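The parcel desk at Hestilgate will move to the ground floor of the Appiah building in April. Residents who have used the present counter for some years will find that the rules are mostly the same, though I have been asked often enough about the changes that a written account seems useful.

Parcels are held for 30 days from the date on the collection slip. After that period the item is returned to the sender, and the desk cannot recover it. A slip may be signed over to another adult in the same household. The desk no longer accepts a telephone message in place of a signature.
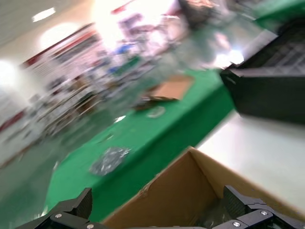 Storage fees apply only to items over 37 pounds. Residents expecting furniture or exercise equipment should arrange delivery directly to the door, as the new room has a narrow entrance and no loading bay. The Uvera side entrance may be used for this purpose on Wednesday mornings, provided that the front office has been told the day before.

The new room was planned for 700 households, and Hestilgate now has 1,000. I raised this point in writing when the floor plan was first posted and received a courteous reply stating that a second room, on the Plellura side, remains under review. I continue to hold the view that the review should be finished before the winter holidays, when the line at the present counter regularly reaches the stairs.

Outgoing mail is not affected. The drop slot stays where it is, and the last pickup remains at 4:30 p.m.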